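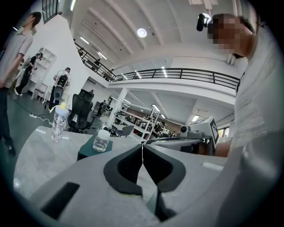
esholm_k
Member, perception and tooling
2019-01-07

Marker pose drops out near the end of a grasp

We log hand-held gripper runs and get the pose from the square markers. On a run of 1,724 poses the tracker keeps 1,000, then loses most of the rest as the fingers close. Using Norus with default settings. Is this the detector or my filter?

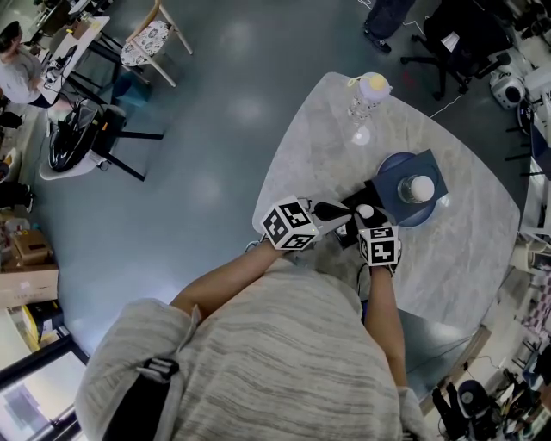

Kinnear
Probably the filter. The default gate throws out any pose that jumps too far from the last one, and a wrist turn near the object will do that. Widen the gate and run the same log again — don't touch the detector yet.

sarnmont
Had the same in September. Check your timestamps as well. Ours were late on one camera and 539 poses came back once we fixed the offset.

tracklog
just use a bigger marker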